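Last updated: Fri 23 November

Robot goes to kitchen school, learns about the fridge

Teaching a robot to put away the groceries takes, by the latest count, 200 tries, one borrowed kitchen and a good deal of patience from whoever is working the controls. Cleveo, a small robotics firm that has been at it since July, says it is pleased with how things are going. It has not yet said what it plans to do about the vegetable drawer.

The idea behind the project, which goes by the name Pulent, is simple enough to explain to a relative. A person sits at a pair of handles and moves them, and the robot's two arms move along. The person reaches, the robot reaches. The person fumbles, the robot fumbles too, and that try gets thrown out. Everything the cameras see and every move the arms make is saved, and a computer goes over the good tries until it can have a go on its own. Cleveo calls each try a lesson, and a failed one a "short lesson."

The work is being done in an ordinary home kitchen in Pärn and not in a lab. Labs, the company says, have too few towels and cables in them, and people's homes have plenty. Glass doors, shiny tile and a step up into the next room are all left as they are, and the robot is expected to cope.

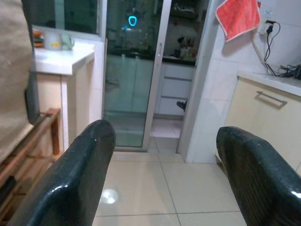

Vovau, which makes the control handles and is therefore not a neutral party, remarked that the floor plan matters less than the person doing the teaching. A tired operator gives tired lessons, the company said, and a robot will copy a bad habit as faithfully as a good one. It recommends a break every 20 minutes. Cleveo says its operators take one every 26, a figure it would not explain.

The current task is the refrigerator. It sounds like one job and has been split into several: open the door, pick up a bottle, bring it to the door bin, set it down, let go. Letting go has been the hard part. The operator can see the bottle but can't feel it, so there is a natural wish to hang on a moment longer than needed. The robot picked this up early and for a week or so would not part with anything. New lessons were recorded with a quicker release - too quick in a few cases, according to the project log, which has an entry reading only "mop."

Having two arms adds its own trouble. Most of the lessons need just one at a time, and operators are told to park the other somewhere sensible, with the gripper open and out of the way of the door.
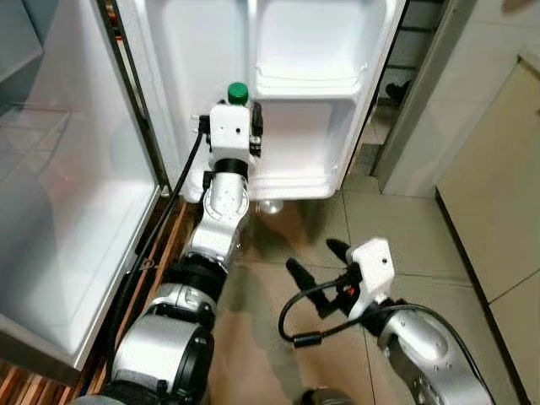
A parked arm still counts as part of the lesson, so a hand that drifts while its owner is thinking about something else gets learned along with the rest. Of the lessons recorded so far, 41 were dropped for drifting alone. Operators now rest the idle handle in a cradle, an improvement that cost next to nothing and took until last month to think of.

Cleveo plans to move on to plates once the refrigerator work is finished. The plates will be plastic.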